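Subject: Re: [pridgate-bakers] Rye starter gone sluggish

On September 30, Rosemarie Dreßler wrote:

> Mine takes all day to rise now and smells like nail polish remover. I feed it every morning, same as always. Do I toss it and start over? I've had it 4 years and I'd hate to.

Oh Rosemarie, please don't toss it!! Sorry I'm only answering now, we were at my sister's in Clerside and I didn't look at the list once.

The nail polish smell means it's hungry. Mine (her name is Tuta, long story) did the same thing last winter, and what fixed her was bigger meals. I'd been keeping way too much old starter in the jar. Now I save 30 grams, give it 40 of rye and 40 of water, and do that twice a day until it perks up. Took her most of a week, so don't panic on day two.

Also, what flour are you on? I switched to the Barrera whole rye and I like it a lot, though my husband says he can't tell the difference. I get through more than 600 grams a week with the pancakes and crackers, so I just buy the big bag and keep it in the freezer. 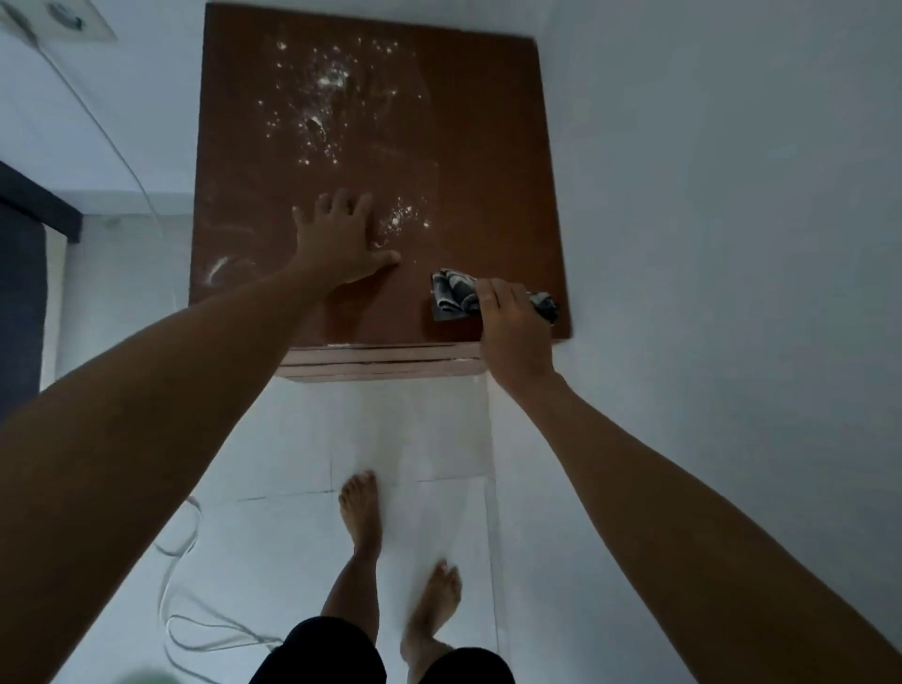

If you do the crackers, roll them thinner than you think you should and salt them before they go in, the salt falls right off if you wait. Caraway is good too, or skip it if your kids are like mine.

And if it's still sulking after a week, I'll dry some of Tuta on parchment and mail you an envelope. Does anybody else want some while I'm at it? Just write me off list.

Noémie Hawthorne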